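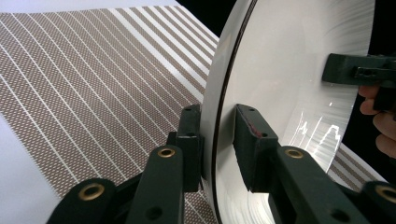 Checked by: Kanchan Joshi
Room: small kitchen, Kushwaha guest house
Date: Saturday, April 15, 2000

**Plates and table linen**

- [x] White plates, rims felt with a finger for chips. Two put aside, chips are small but sharp.
- [x] Plates with a dark edge line kept in their own pile. *Please do not mix with the plain ones, the sizes are different and the pile leans.*
- [ ] Shelf over the sink. One bracket moves when I press on it. Marked with tape, plates taken down until it is repaired.
- [x] Table cloths, no burns, no loose threads long enough to catch a chair.
- [ ] Cloths must not hang lower than the seat of the chair. The one at the window table hangs too low. Lena Wróbel will fold it double.

**Floor and passage**

- [x] Passage to the back door is 830 mm at the narrowest place. We need 800, so it is good, but the crates must stay out of it.
- [ ] Mat by the door curls at one corner. Same remark as in August, still not changed.

**Cooker and electricity**

- [x] Gas tap closes fully.
- [x] Kettle cable without damage.
- [ ] Fire blanket hangs behind the aprons. It should be seen from the door. Move the aprons to the other hook.

**Comments**

Chipped plates go in the box under the stairs, not in the bin bag, last time the bag was cut open. I will look at the shelf again when the new bracket is in. Order no. 332.

K. J.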